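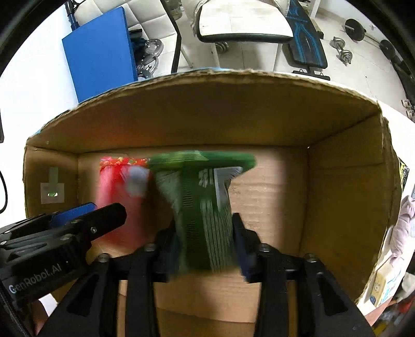

Search recipes, venues, guides

Bar and Cellar Inspection Checklist, Tresura Tasting Rooms, Prulville

Filed under: Behind the Bar, Safety and Licensing

Inspection date: December 14, 2022
License file no.: 3491
Type: routine, before the winter party season
Result: pass with two items to fix

Marks used: OK, FIX (must be done before the next inspection), NOTE (no action required but read it).

FRONT BAR

1. Floor mats flat, no curled edges. OK
Comment: The long mat by the glasswasher has been replaced. The old one is still behind the coat rack and can go out with the trash.

2. Speed rail secure, bottles seated. OK

3. Knives and peelers stored with blades covered. OK
Comment: Citrus knife was in its sleeve. The channel knife was in the drawer with the bar spoons. Moved during the visit.

4. Ice well clean, scoop stored outside the ice. FIX
Comment: Scoop was lying in the ice at the left-hand well. The holder is mounted on the wall but too high for shorter staff to reach. Lower it. No glassware is to be used as a scoop at any time, including on busy nights.

5. Glassware checked for chips. OK
Comment: Two coupes pulled from the shelf and thrown away. Highballs were fine. The punch cups are thin at the rim and should be washed by hand.

6. Open vermouth and other wine-based bottles dated and chilled. OK
Comment: All had labels. One label was smudged and was rewritten.

7. Fruit, mint and cucumber garnish covered and cold. OK

8. Age sign posted where guests can read it. OK
Comment: Everyone ordering must be 21 or over. The sign by the side entrance is partly hidden when the door is propped open. The door should not be propped open anyway (see item 15).

STOCKROOM

9. Heavy cases stored at waist height or below. OK

10. Aisle clear from door to back wall. OK
Comment: Clear on the day. Deliveries from Nasution tend to arrive all at once, so whoever signs for them should put the cases on the shelves before opening up front.

11. Cartons checked on arrival for damp, leaks and broken glass. OK
Comment: Gloves are on the hook. If a case rattles, open it on the floor and keep it off the counter. Write the breakage on the delivery slip before the driver leaves, or the supplier won't credit it.

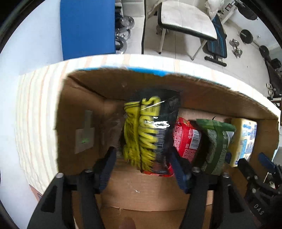

12. High-proof bottles away from heaters and the candle box. OK
Comment: Candles have been moved to the office cupboard. Overproof rum is on the bottom shelf and should stay there. No flaming drinks are on the winter menu. If one is added, this item has to be looked at again.

13. Cleaning products kept apart from food and drink. OK
Comment: Line cleaner is in its own locked cabinet. The key hangs in the office. Never pour any cleaner into an empty spirits bottle, even with a label on it.

14. Step stool steady, feet not worn. NOTE
Comment: One rubber foot is getting thin. Usable for now. Order a spare.

EXITS AND GUEST AREAS

15. Fire exits unlocked from inside and unblocked. OK
Comment: Side entrance is a fire door and must close by itself. Do not prop it with a keg.

16. Extinguisher in place, gauge in the green. OK

17. Outdoor string lights and extension cords. FIX
Comment: The cord to the patio punch table runs across the walkway with nothing over it. Use the cord cover from the summer garden parties or move the table closer to the outlet. The lights themselves are rated for outdoor use.

18. Patio heaters stable and clear of the awning. OK

19. Water available to guests without asking. OK
Comment: Jugs at both ends of the bar. Add one to the patio table on party nights.

20. Incident book present and up to date. OK
Comment: Last entry was a cut thumb, written up properly. Restock the small bandages.

CO2 AND DRAFT

Not covered in this visit. Hunent services the gas lines and leaves its own sheet, kept in the same folder. The next service is due in January.

FOLLOW-UP

Items 4 and 17 to be corrected and initialed on the office copy. Keep this sheet in the license folder behind the bar manager's desk.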